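Interim Report to the Fasmont Fund
Project: Household textile washing and wear study, Nimari district
Reporting date: 6 Jul 2025
Prepared by: Silvan Lüthi
Reviewed by: Gion Rüegg

1. Status

The second phase is complete. All 461 items collected from participating households have been logged, weighed and entered in the register. Wash testing is under way at the Trummer site and is on schedule. Spending remains within the approved budget lines, with one transfer requested in section 4.

2. Work completed

Items were sorted by fiber content, weave and declared age. Table linen forms the largest group, followed by bedding and kitchen towels. Each item was assigned to one of five wash programs. Samples are drawn from the hem where possible so that the main surface stays intact for the return to the household.

Colorfastness readings are taken before the first cycle and after every tenth. Tensile tests have been finished on 440 strips. The remaining strips are held back until the replacement clamp for the test bench arrives.

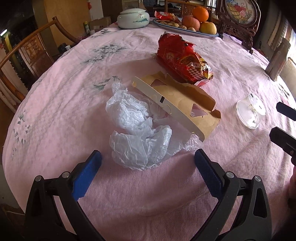 Textile Conservation and Testing Department, Juvov

Printed cloths have needed a separate procedure. Readings on pale grounds vary with the position of the sensor relative to the pattern, so a fixed template is now placed on each cloth and the same points are measured every time. Floral prints with scattered motifs required a smaller template than stripes or checks. Readings made before this change were repeated.

3. Deviations from plan

The water softening unit at Trummer was out of service during December. Cycles run in that period were excluded and repeated with water of the specified hardness. Detergent from the second delivery had a higher moisture content than the first. Dosing was corrected by dry weight.

4. Budget

We request approval to move 2,000 from travel to laboratory consumables. Travel costs were lower than planned after two collection rounds were combined.

5. Next period

Wash testing will continue to the fiftieth cycle. Items will then be returned to households with a short care sheet. The draft data tables will be sent to the Fund together with the next financial statement.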